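Guía de montaje Arroyo, torre reacondicionada
Sección 4. Apertura de la caja, memoria y procesador

Lea la sección entera antes de coger el destornillador. Sabemos que no lo hará, así que las precauciones van al principio.

PRECAUCIÓN. Apague el equipo, desenchufe el cable de la toma y mantenga pulsado el botón de encendido durante 13 segundos. Un ordenador apagado y enchufado sigue siendo un ordenador enchufado.

PRECAUCIÓN. No abra la fuente de alimentación bajo ningún concepto. Dentro no hay nada que se pueda ajustar, y lo que hay no agradece la visita.

4.1 Preparar la mesa

1. Despeje una superficie firme. La cama no es una superficie firme, la alfombra tampoco.
2. Tumbe la torre con el panel desmontable hacia arriba.
3. Toque una parte metálica sin pintar del chasis antes de tocar nada más. Repítalo cada vez que vuelva de la cocina.
4. Tenga a mano un destornillador de estrella y un recipiente para los tornillos. El bolsillo de la camisa es un recipiente solo hasta que uno se agacha.

4.2 Retirar el panel lateral

1. Suelte el cierre del panel. Según la serie, será un pestillo o dos tornillos en la parte trasera.
2. Deslice el panel hacia atrás hasta el tope y levántelo.
3. Déjelo apoyado en un sitio donde no vaya a pisarlo.

Nota: si el panel no se mueve, vuelva al paso 1. Casi siempre queda un tornillo.

4.3 Reconocer el interior

Con la torre tumbada y abierta, localice tres zonas: la placa base, con el zócalo del procesador y las ranuras de memoria; la fuente, que es el bloque metálico con la etiqueta de advertencias; y la jaula de unidades, toda chapa y cables. Las piezas de plástico azul son lengüetas, clips y pestillos. En las cajas de esta serie el azul señala lo que se maneja con los dedos, así que guarde los alicates.
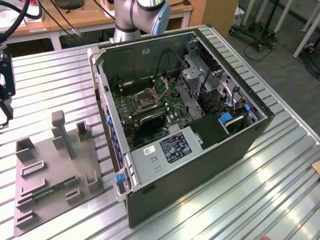
¿Hay que quitar la jaula de unidades para cambiar la memoria?
Basta con apartar los cables que crucen por encima de las ranuras. La jaula se desmonta únicamente para sustituir un disco, operación que se explica en la sección 6.

4.4 Instalar el procesador

1. Levante la palanca del zócalo y abra el marco de retención.
2. Sujete el procesador por los bordes. Busque el triángulo de una esquina y hágalo coincidir con la marca del zócalo.
3. Deposítelo sin empujar. Si no entra, está girado. Si sigue sin entrar, no es el procesador de esta placa, y apretar no cambiará su naturaleza.
4. Cierre el marco y baje la palanca. Notará cierta resistencia y quizá un crujido poco tranquilizador; ambas cosas son normales.
5. Ponga en el centro una gota de pasta térmica Zamenik del tamaño de un guisante. Hablamos de un guisante modesto.
6. Coloque el disipador y apriete sus tornillos en cruz, unas vueltas cada uno.

PRECAUCIÓN. No toque los contactos del zócalo. Un contacto doblado no está cubierto por la garantía Lornerier, por muy convincente que sea la carta.

4.5 Instalar la memoria

1. Abra las pestañas de la ranura.
2. Alinee la muesca del módulo con el saliente.
3. Presione por ambos extremos hasta oír el clic. La memoria sí pide fuerza, al contrario que el procesador; no confunda los dos apartados.

4.6 Cerrar y comprobar

1. Revise que ningún cable roce el ventilador.
2. Cuente los tornillos. Si sobra alguno, no cierre todavía.
3. Monte el panel, ponga la torre en pie y conéctela.
4. El primer arranque puede tardar hasta 167 segundos con la pantalla en negro. Espere.

Si pasado ese tiempo no hay imagen, consulte la tabla de pitidos de la página 19. Los recambios se piden al almacén de Ulldale indicando el número de serie de la caja.

Revisión del texto: 26 abr 2024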